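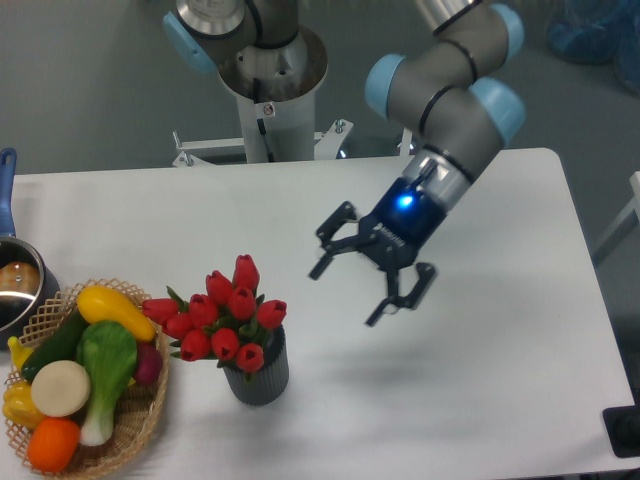
Clotilde Bouvier had tried 2 grippers by the time I turned up at Hanico in February, and she'd already fallen out with one of them. "The Gruvido was lovely on pans," she told me, clearing me a chair, "and hopeless on anything with a stem!"

So I asked what she'd learned from the artificial tulips. Quite a lot, as it happens – she'd logged 977 grasps across both grippers, and flowers were where the scores came apart. "A squash is a squash. With a bunch, you close a bit too far and the heads all swing round on you."

She'd been running the Robotiq at 6 force settings, 100 goes at each, and was leaning towards the second lowest. I wondered (being the sort who squashes supermarket bouquets on the bus) whether softer was always better.

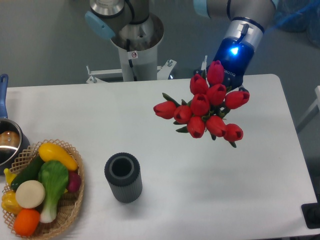

Not for Lüthi, who would sooner have a firm grip and a slower arm, and reckons the Rasura controller is too jumpy for anything gentle. Clotilde laughed when I brought this up. "We've had that argument. I'm still running my settings first."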